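Friday, August 21, 2026
Undow notebook, tableware task, working rules

Went back over the handling rules before the next block of recording. The March sheet from Leltstead was written for boxes and bottles and says very little about dishes, so most of what follows is new. Nevby gets a copy once it's typed up.

Start of session
Wipe the finger pads with a damp cloth and let them dry. Check all four pivot pins for play. If a pin moves sideways at all, tag the unit and take the spare. Open and close the fingers fully a few times and watch that both sides travel together. Write the unit number in the log before the first take. I forgot twice this week and had to work it out from the charging times.

Approach
Come in low on plates, one finger to each side of the rim, and stop before touching. Hold for around 2 seconds, then close. On bowls, go for the near wall unless another bowl blocks it. No dragging a piece to a better spot with a fingertip. If it can't be reached cleanly, the take ends there and gets marked as an abort. Aborts are kept. The old sheet said to delete them and we lost useful material that way.

Table
Background stays as it is in the home we're working in. We do not tidy the room, and we do not bring in props. Liquids are the exception I want to argue for: any glass with something in it should be at least a forearm's length from the nearest piece being moved. The current rule only says "clear of the work," and people read that differently. Proposed wording sent to the Jiang group, no answer yet.

Hands
Free hand off the table during a take. It may steady the table between takes. Sleeves above the wrist, no rings.

Stopping
Stop for any chip or crack, however small, and retire the piece. Stop if a pad slips twice in a row on the same piece. Clean, retry, and if it slips again change the pads.

Log so far: 44 takes kept, 3 aborts, all three on bowls standing close together. Want to try a wider opening on those before writing a rule about spacing.

Still open: whether shallow plates need their own closing speed. Ask Leltstead what they used.

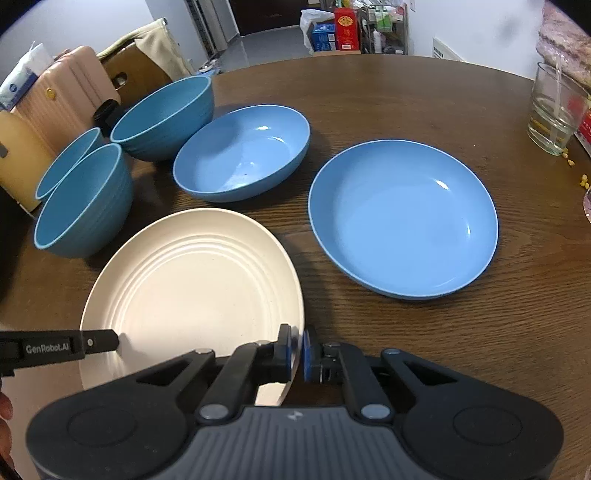

Plate approach, fingers open at the near rim.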